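Ticket: arm stalls over front bin, drops the grip command
Project: Kokbridge robotics club, bin-to-bin sorting (team Plamum)
Status: open, waiting on a part
Priority: medium, but our demo is in February so please be nice

OK so, picking this up where the last entry left off. The arm still goes down toward the front bin fine, then about half the time it just stops and the controller log says "grip timeout" with code 757. No weird noise, no smell, it just hangs there until I clear the fault.

What I tried after class:

Restarted the controller and the laptop, in that order and then the other order (I was getting desperate). Same thing.

Raised the grip timeout from 320 ms to 2,000 ms. This helped a little! It got through more picks before it quit, so I left it there for now. Please don't change it back without writing it in here.

Reseated the gripper plug. It clicked, which I don't think it did last time, so maybe that was loose? Still got one 757 afterward though.

Ran the Zostora self-test with the arm parked. Passes every time, which is kind of annoying.

Swapped the pick order so it goes for small stuff first and leaves the dustpan for last. Big flat things are the worst for us anyway, the fingers slide along the plastic and the software thinks it's still closing.

My guess is the cable. When I wiggled the bundle by hand with the wrist turned, the gripper status flickered on the screen, and with the wrist straight it didn't. I asked the Evangelista lab if they have a spare and they're checking.

Next person on shift: please run the small-stuff-first order again with the wrist limited, and paste the whole log, including the part before the fault. I'll be back in at 4 pm and can swap the cable if it shows up. 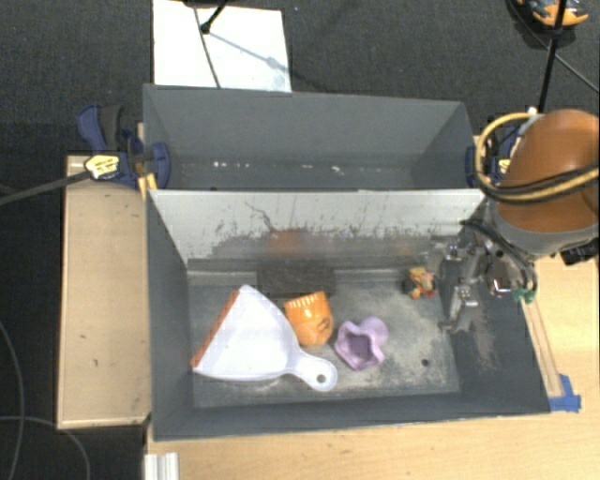
Front bin with the dustpan, orange cup-like object, purple container and small toy, gripper at right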